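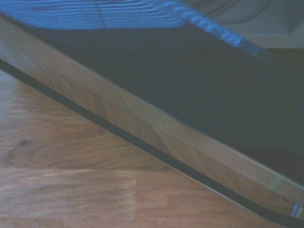
The floor, the board and the black strip

I have been told by three separate people this year that a laminate floor is "basically maintenance free". Two of them sold floors. The third was Nerys Maddocks, who lives two doors up and has rugs on everything, so I don't know how she'd tell.

Ours went in five years ago, in May, in the back room that used to have carpet the colour of weak tea. We picked the light brown with the orange in it, and I still like the pattern, including the plank with the dark swirl that looks like a knot. There's no tree behind that swirl. Somebody printed it. Blagoje Vukčević, who helped me lay the thing, pointed out while we were on our knees that if you open enough boxes you'll find the same knot again, and he was right, and I made him put its twin under the couch.

Anyway, this is a post about edges, because I've spent far too much of the past month thinking about them.

The way I see it, the middle of a floor looks after itself. You sweep it, you mop it with a cloth you've wrung out properly, and it goes on being a floor. The trouble is wherever something meets it. Skirting, door frames, the bottoms of heavy furniture, and in our case the long board that runs near floor level in the back room, pale honey colour, with the blocky pattern in the grain. There's a thin black strip running along underneath it, and a bit of floor showing in the gap, and that gap is where all the crumbs in the house go to live.

I had a theory that the black strip was meant to keep the dirt out. I can't find anything to back this up. Whatever it was meant to do, what it does is hold a line of fluff exactly where the vacuum head can't get at it. It also shows dust far better than the floor does. You can ignore a month of dust on peachy tan planks. You can ignore it for maybe an afternoon on black.

So, what I tried.

The vacuum with the crevice tool

Fine. Slow. It gets the loose stuff and leaves the grey felt that has settled in at the back. The tool also knocks against the board as you go, and I was worried about marking it, so I ended up wrapping the end in a bit of old sock, and then of course it didn't fit in the gap. Took the sock off again.

The Droltine spray

Špela Milošević swears by this. She brought over half a bottle and a speech. The label promises a "restored natural glow", and I'd like somebody to explain how you restore the natural glow of a picture of wood glued to fibreboard. I did one plank with it and left its neighbour alone, then went off and had my lunch. When I came back the treated one looked shinier if I stood by the window and exactly the same if I stood anywhere else. It was also slippery in socks, which I found out on the way to the kitchen.

I'll give it this much, it took a sticky patch off the black strip in one wipe. Then again, so did plain warm water on the next sticky patch along. I put the bottle back on Špela's step with a thank-you note that I tried to make sound sincere.

The $14 brush

The brush came from Gashi, the hardware place near the Brevovport turnoff, where I'd gone for a hinge. Long thin thing with stiff bristles, sold for window tracks. I had no faith in it whatsoever and bought it anyway, as you do when you've driven all that way and they don't have your hinge.

It works. I'm a bit annoyed about it. You run it along the gap with the bristles pointing down, the felt rolls up ahead of it like a little grey caterpillar, and you pick it up at the far end with your fingers. After that, a damp cloth folded over a butter knife (the blunt sort, and go gently) along the black strip, then a dry cloth straight after. That's the entire method. It took me less time than reading the back of the Droltine.

Colour, seams and other complaints

While I was down there I had a proper look at the floor, and one plank is definitely paler than the one beside it. I'd never noticed in all these years. You have to follow the seam with your eye and then you see the shade change, pale on one side, a bit richer on the other.

I asked Kelechi Tamuno about this, on the grounds that he did flooring before he did his back. He said it could be sun, or two different batches, or just how the pattern is printed, and that whichever one I chose he couldn't prove me wrong. I appreciated that more than I'd have appreciated a confident answer. The Grisau website, where I went next, says that shade variation is "part of the character of the range". Everything that goes wrong with a product after you've paid for it seems to be part of its character.

The seams are the thing I'd worry about, if I were going to worry. Water gets in, the core swells, and you end up with a ridge you can feel through a slipper. Ours are still flat as far as my hand can tell, and I put that down to being stingy with the mop. Nerys has a steam mop and loves it. She was quoted $83 a square metre to replace the floor in her laundry, and she maintains these two facts have nothing to do with each other.

The board itself

I did wonder about oiling it. The edge catches the light unevenly, brighter along the top and duller lower down, and for a couple of days I convinced myself the dull part was dirt or wear. I wiped it and it stayed the same. I looked at it in the morning and again at four, and the bright part had moved. So it's the light, and I had very nearly spent $41 on a tin of finishing oil to fix the sun.

I don't even know for certain that it would take oil. It might be sealed. Orysia, who is my sister-in-law and refinishes chairs for people with more patience than me, said to put a drop of water somewhere out of sight and see whether it soaks in or sits there. I haven't done it yet. If it soaks in, I'll have a job, and I don't want a job.

Where I've landed

Brush once a fortnight along the black strip. Damp cloth when it looks bad. No sprays. Leave the board alone until it gives me a reason not to.

I realise that's a lot of words for "buy a small brush", and I also realise that I'm now one more person on the internet telling you how to clean a floor, so treat it with the suspicion you'd give the others. My floor gets afternoon light and one dog. Yours might be different. If you've got a black strip like ours and you know what it's for, leave me a comment, because I've asked at two shops and been given two answers, and one of them involved the word "acoustic".

Still need that hinge, by the way. Gashi say it's on order.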